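Can a robot clean up my living room yet?

25 August 2021

I stepped on a toy car at six in the morning last week, barefoot, on the way to the coffee maker. I said a word my kid is not allowed to say, and then I stood in the kitchen rubbing my heel and thinking what I think every time this happens: why is there no machine for this? We have a machine for the dishes. We have one for the clothes (well, half of the clothes, I'll get to that). We have a flat round thing that bumps along the baseboards and eats charging cables. Where's the one that picks stuff up and puts it in the toy box?

So I went down the rabbit hole, as I do, and lost most of an evening and a good part of the next one.

The last time I wrote about this was in November, when I'd just bought the Jeltent, which is our robot vacuum. I was very pleased with it at the time. I'm still fairly pleased with it! It does the hallway and under the beds, and the dog has stopped barking at it. But here's how our routine goes now. Before the vacuum can run, somebody has to pick up everything on the floor. Blocks, socks, a plastic dinosaur, the lid from something. Then the vacuum runs for half an hour and I feel like I own the future. The picking up takes longer than vacuuming ever did — and that's the part I'd pay to get rid of.

Why picking things up is such a pain

What I hadn't thought about is how many different things my hand does in a single cleanup. A sock, you just grab. A block you pinch. A ball you kind of scoop, and if you pinch it like a block it shoots off under the couch. A stuffed animal you can grab any old place, by the ear if you're in a hurry. I've never once planned any of this. My four-year-old doesn't plan it either (when he can be talked into doing it at all).

A robot has to work out every bit of that. It has to find the thing, decide where one object stops and the next one starts, pick a spot to grab, get its fingers around it without knocking into the wall or the other toys, and then notice if it missed. People who work on this call it bin picking, because the usual setup is a bin with a bunch of odds and ends in it and an arm reaching in from the side. I figured it would be all machine parts and cardboard boxes. Nope, a lot of it looks like the bottom of our toy chest. There's a big KUKA arm going after a round blue Spider-Man thing, with a little blue plush toy lying right there next to it, and I felt very seen.

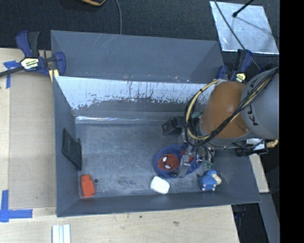

What about the factories?

My brother-in-law works at a warehouse out past Nasville, so naturally I pestered him about it at dinner. They have conveyor belts and a machine that wraps pallets and he loves the pallet machine, he talks about it like it's a coworker. But for loose items going into mixed orders it's still people. His shift packed 222 orders the day before, and every one of them was put together by hand. The same box coming down the same belt in the same position is easy for a machine. Throw in a shampoo bottle, a bathrobe and a bag of birdseed and you want a person.

That made me feel a little better about my house, which is basically all mixed orders.

Laundry, since I promised

There's a folding machine called the Bilanlow that keeps popping up in my ads, and I finally clicked. It costs $1549. You clip each shirt onto it yourself, one at a time, and it folds the shirt and drops it in a tray. It doesn't do socks. It doesn't do fitted sheets or anything smaller than a kid's size 3, so most of my son's drawer is out. By the time I've dug a shirt out of the basket, turned it right side out and clipped it on, I could have folded it (badly, but still).

I'm not making fun of it, or only a bit. Somebody worked hard on that thing. It's the same story as the vacuum though — the machine does the tidy part at the end and I do the messy part at the beginning.

So, are we there yet?

For the floor itself, yes, go ahead and get one, and buy the extra brushes while you're at it. For dishes, you still load and unload, and I don't see that changing before my son leaves for college. For toys, I'd say no. An arm like the one up there isn't coming into my living room anyway. It would need its own zip code, and I'd be scared of it.

What I'd really like is something small and slow. It could take all night! I don't care if it picks up one block every five minutes and drops half of them, as long as it keeps at it while I'm asleep. If it cost under $1000 I'd probably put it on a credit card and explain myself later.

Until then we're using the bucket method. Everybody gets a bucket, I put on one loud song, and whatever is still on the floor when the song ends goes on the high shelf until Saturday pancakes. It works maybe two nights out of five. If your kids have a better system, or you've got a Bilanlow and want to tell me I'm wrong about it, the comments are open.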